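Last updated Thursday, September 1, 2022. Applies to kit revision 3. Revision 2 owners should read the section on mounting before anything else, as the bolt pattern changed.

# Brutum Bin Kit: integration notes and data card

Brutum is a bin-picking package sold by Havard for small and mid-size industrial arms. It ships as a sheet-metal bin, a parallel gripper with compliant fingertips, a cable set, and a software container that runs on a separate PC. These notes cover our evaluation install and the pick log that came out of it. They do not replace the vendor manual.

## What is in this repository

- `config/` – gripper and workspace parameters, one file per bin position
- `logs/` – pick attempts, one line per attempt
- `tools/` – log parser and a script to re-plot failures by object class
- `notes/` – mounting drawings and a list of open tickets with the vendor

Arm models and controller software are not included. Get those from your arm supplier.

## Requirements

- Ubuntu 20.04, ROS Noetic
- A wired connection to the arm controller. Wireless was not tested.
- The Uren driver package, version pinned in `config/versions.txt`. Newer builds load but report finger width with the sign flipped.

## Mounting

Clamp the bin to the table. The vendor supplies rubber feet, and they hold during normal picks, but a finger that touches the wall during a low approach can shift the bin enough to spoil the calibration. After any shift, rerun:

```
./tools/calibrate_bin --config config/bin_a.yaml
```

Set `floor_z` by hand after calibration. The automatic value came out too low on our install and the fingers scraped.

Route the gripper cables with slack at the wrist. The supplied ties are too short for a large joint, and we replaced them with hook-and-loop strap. Check the loop at both ends of wrist travel before running at speed.

## Dataset

The log holds 1000 attempts over one bin position. Of these, 678 are marked `success`, meaning the object was lifted clear of the bin and held until the drop pose. Slips after lift are marked `drop`, and everything else is `miss`.

Objects are household items: kitchen utensils, brushes, and plastic toys. We chose them for mixed stiffness and awkward shapes. Bins were reset by hand every 70 attempts.

| Field | Type | Notes |
|---|---|---|
| `attempt_id` | int | unique within the log |
| `class` | string | see `config/classes.txt` |
| `approach` | string | `top` or `tilt` |
| `width_mm` | float | finger width at close |
| `result` | string | `success`, `drop`, `miss` |

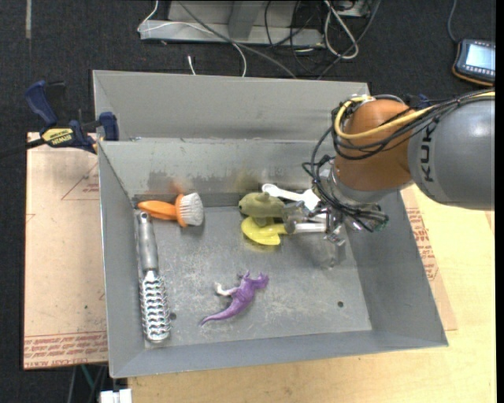 *Figure 1. KUKA arm with the gripper in the right side of the bin. Mixed toys and utensils, bin clamped at the upper left edge.*

## Known problems

- **Thin handles near the wall.** The planner rejects most grasps on a long tool lying parallel to a side wall. Lowering `wall_margin` helps, at the cost of more contact stops.
- **Overlapping items.** When a utensil lies against a toy, the segmenter often returns a single object. The log stores the class with the higher score, so treat `class` with care in those rows.
- **Scratched floor.** Bare metal gives patchy depth readings. The vendor suggests a matte liner. We have not tried one.
- **Fingertip wear.** The fingertips are consumables and are sold only in packs. Ziółkowski stocks them in Europe; lead time from Havard was longer.

## Evaluation status

The hardware is sound and the gripper needed no repair during the log. The software is harder to recommend at the current license price. Error codes are poorly documented, and the February release removed the option to export grasp candidates, which we used for debugging. A ticket is open.

We would buy the gripper and bin again. We would not renew the planner license until candidate export is restored.

## License

Logs and scripts: CC BY 4.0. Vendor configuration files are included with permission and may not be redistributed separately.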